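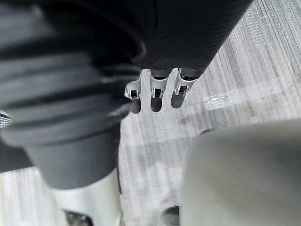
Household robot tips: what I learned from one pinched cable and a bag that would not let go

I keep two small apartments in Tandthorpe for short stays, and since February the floor work and the trash work in one of them is done by a two-armed robot. I rent it from Botport. I am not an engineer. My trade is upholstery, and English is my third language, so please excuse if I use the wrong name for some part. The tips below come from one bad afternoon and from the weeks after it, when I had to learn many things which the manual gives only in one line.

What went wrong

The robot had to put a fresh bag in the bathroom bin. It took the bag by the top, lowered it into the bin, and then it should open the hand and go back. The hand opened halfway and stopped. The arm did not know this. It went back with the bag still held between two fingers, and the bin came up together with the bag, turned over and fell on its side.

I did then the most stupid thing possible. I put my own hand between the fingers to pull out the plastic. The hand finished its opening at this moment, and after that it closed again, because the program was trying the step a second time. I had a blue nail for 9 days. It was only a small injury, but the fingers are stronger than they look, and I was lucky that it was not the thumb joint.

When I called the service man, Anselmo Mendonça, he asked me only one question: "Where is the stop button?" It was on the shelf in the kitchen, behind the coffee. He was silent for a while and then he explained me the rest.

Stop first, then touch

Keep the stop button in your hand or in your pocket when the robot is working near you. A shelf in the next room is the same as no button.

Press it before you reach for anything, also when the robot stands still. A robot that stands still can be waiting for the next try. On my model the lamp stays green during this wait, so the lamp tells you nothing.

After you press stop, wait until you hear the click of the brakes. The arms can sink a little. Do not stand with your foot under a hand.

Never pull plastic out of a closed hand. Cut the bag with scissors on both sides of the fingers, and take out the piece that remains when the power is off.

Why the hand stopped halfway

There were two causes, and we found the second one only because the trouble came back.

The first was a thin strip of plastic which had gone into the slot of a finger joint. Probably it came from an old bag. It was so thin that I saw it only with a lamp held from the side. Mendonça took it out with wooden tweezers. He does not like metal ones for this work, they scratch the inside and then the next strip catches more easily.

The second was a cable at the wrist. It was pinched under its holder, and when the wrist turned far to the inside, the signal for the fingers was lost for a short moment. He laid the cable again with a wider loop and changed the holder for one from Rostgate, which has a rounded edge. The old holder I keep in a drawer, I don't know for what.

Cleaning the fingers

Do this with the power off and the plug out.

Wipe the rubber tips with a cloth and a little lukewarm water. Do not use dish soap, it leaves a film and the bags begin to slide. Also no alcohol. I used it twice and one tip became sticky.

For the joints take a dry soft brush, the kind for watercolors. Brush from the arm toward the fingertip, so the dust goes out and not in.

Look into each slot with a lamp from the side. Turn the lamp, then look again from the other side. Hair is the most common thing I find, after it comes plastic.

If there is a ribbed cover on your machine, open the folds with two fingers and look in the bottom of them. In mine I found sand and one earring of a guest. (She was very happy.)

I clean after every 44 bags, this is the number which Mendonça wrote on the inside of my cupboard door. If you have a dog, do it more often.

Preparing the floor

Pick up all loose plastic before you start: wrapping, film, the small bags in which screws come. It slides under a foot of the machine, and a finger that goes down to the carpet can pick it up by mistake.

If you mark places with tape, press down the corners well. Replace the tape when an edge lifts. Clear tape looks nicer for guests, but I find it hard to see in the evening and I forget to check it.

Keep the bin away from the furniture. I leave 80 centimeters on each side where the room allows, so that the elbows have place to turn.

Watch for wires that hang over the edge of a table. An arm going up can hook one and take everything from the table with it.

Practicing with a small bin

When the hand was repaired I did not send the robot back to the bathroom directly. I gave it a small, light bin on the open carpet and let it work only with this, while I stood two steps behind with the button. Do the same after every repair. If a small bin falls over, it makes no damage.

Use thin bags for the test, and crumple them first. A new flat bag is too easy. The crumpled one sticks to the fingers and shows you quickly if the opening is not complete.

Stay behind the robot and a little to the side. From there you see both hands, and no arm comes in your direction when it goes back.

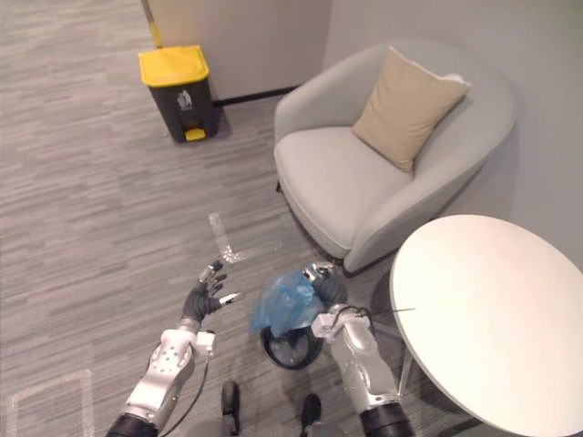
Settings worth changing

Turn off the automatic second try. In my menu it is called "repeat on fail," and it comes switched on. With it off, the robot stops after one mistake and calls you. It is annoying with guests in the house, but it is what pinched my finger, so for me it stays off.

Set the opening of the hand to 91 percent. At the full opening my fingers come to the hard end and make a knocking noise, and Mendonça says this wears the joint. With less, the thin bags stay hanging.

Ask for a pause after the release. Mine waits two seconds with the hand open before the arm moves away, and a bag that is stuck a little has time to fall.

When to call service

Call if a finger is slower than its neighbors after cleaning. Call if the hand works well in one position of the wrist and badly in another, for this is usually the cable. Call also if you smell something warm, and leave the plug out until somebody comes.

Write down the time and what the robot was doing. I have a school notebook for this on a string beside the charger. From my notes we saw that the fault came always with the wrist turned in, and without them he would have changed the whole hand.

For spare tips I order from Rangel. They come in two hardnesses, and the softer one is better for bags. Check the size on the old tip before you order, it is printed inside and you need to turn the rubber over to read it.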